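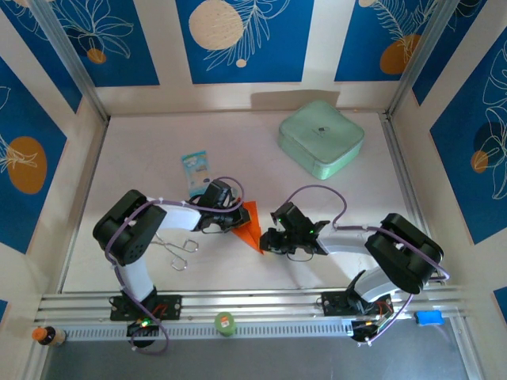 Kit case

A kit case (also kit pouch, or in some households simply "the zip case") is a small zippered case used to keep together the bits and pieces needed for one particular job, such as mending, first aid, nail care or travelling. It is usually small enough to go in a handbag or a kitchen drawer, and it differs from the larger toolbox or workbox in having no handle to speak of and no lift-out trays.

Contents

What goes into a kit case depends a great deal on the person packing it, though certain things turn up again and again: scissors or another small tool with finger loops, a few sealed packets, and something folded, whether a cloth, a square of paper or a spare bag. Mending cases add needles, thread and a card of buttons, while first aid cases add plasters, tape and a bandage or two. Cases sold ready filled, like the long-running Closine range, come with a printed list tucked inside the lid, and plenty of owners keep the list long after the original contents have been used up and replaced with other things entirely.

Packing

Flat things are generally put in first, with packets laid face up so that the print can be read. Scissors are best slipped under an elastic loop with the points towards the hinge side, where they are less likely to catch the lining. Cloth is folded last and laid over everything else. A common fold brings the two lower corners in to meet, leaving a straight top and a point at the bottom, and this is known in the Ernadbridge area as a pocket fold. It takes a little practice with slippery material, and a quick press with the side of the hand helps it stay put.

Sizes and shapes

Square cases with rounded corners are popular because the zip runs smoothly round three sides and the lid opens out flat. Burar listed 10 sizes in its catalogue for the year 2000, the smallest only 3 inches across. Kurup, a rival maker, preferred long narrow cases and sold them in over 30 colours.

Care

Fabric cases can be emptied and sponged with warm soapy water, then left open to dry well away from a radiator. A stiff zip can often be eased with a rub of candle wax.

See also: Etui; Housewife (sewing kit); Pencil case

Last edited 22/10/2018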